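Piltgate open day: photo gallery

Piltgate opened its workshop to visitors on 10th February. We took the camera along and have put the results on this page, in the order we went round the building. Most of the captions were written the same evening from notes, so a few of them are short.

The doors opened after lunch and the visit was in groups, with 18 people in ours. Nelli Partanen met us at the front desk, handed out badges and explained where we could and could not stand. Photographs were allowed everywhere except the parts store. The route took in the front hall, the gluing bench, the old packing line and the arms room, and finished with tea upstairs.

The front hall
The hall is used for deliveries the rest of the year. For the open day it had a row of boards on the history of the firm, which started out repairing knitting machines and moved into handling equipment later on. The board about the move from Windard Road drew the most readers, mainly people who used to work there.

The gluing bench
Thanasis Manolakis talked us through how a nozzle is set up before a run. He has a good clear voice, and even the back of the group could follow him. A full set-up takes him a morning if the adhesive is new to him.

The old packing line
The line is still in use two or three times a month for small orders. It was built by Chrysikopoulos, and according to Thanasis the drawings for it are still kept in the office upstairs. It was switched off for our visit, and we were allowed to look underneath.

The arms room
The last stop before tea, and the one most people had come for. Efthymia Kourkoulas runs this room. The project is called Skedomon and deals with soft goods: scarves, belts, gloves, ties, anything that changes shape when you pick it up. She told us a box is easy, as it has the same corners wherever you put it. A tie can lie a different way every time, and the arms have to cope with whatever they find.

The job on the day was neckties. They come out of a basket, get rolled up and go into a tray with a square cell for each one. Two arms share the work, and one often has to hold the cloth while the other gets a better grip.
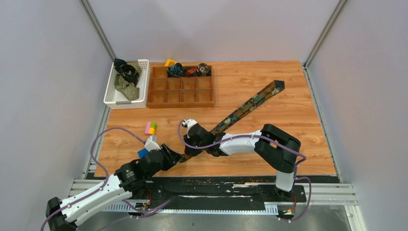 Efthymia's team has recorded 344 attempts at this job so far, good and bad. She keeps the bad ones and says they are more use to her. Paisley and camouflage patterns were picked on purpose, along with plain ties, so that the system does not learn to expect one sort of cloth. Silk is the hardest to roll and wool the easiest.

There were plenty of questions. Babak Farahani, who came with the group from the college, asked whether a tie had to be rolled from the wide end or the narrow one. Efthymia said they had tried both and were still arguing about it. Someone else asked about speed. A person is far quicker — she was quite plain about that — and the team is not working on speed this year.

Tea upstairs
Shahla Jafarzadeh gave a short talk over tea about jobs and training. Piltgate takes on 3 trainees a year, and applications for the next places open in April. You do not need a degree, but you do need to be willing to spend your first weeks on cabling. Leaflets were on the side table and there are more at the front desk.

Getting there
The entrance is at the back of the building, through the yard. There is a ramp to the left of the steps. Parking is tight, so use the bus if you can; the stop is opposite the gate.

If you were on the visit and have pictures of your own, send them in and we will add them to the page. Please say which room they were taken in and how you would like your name to appear.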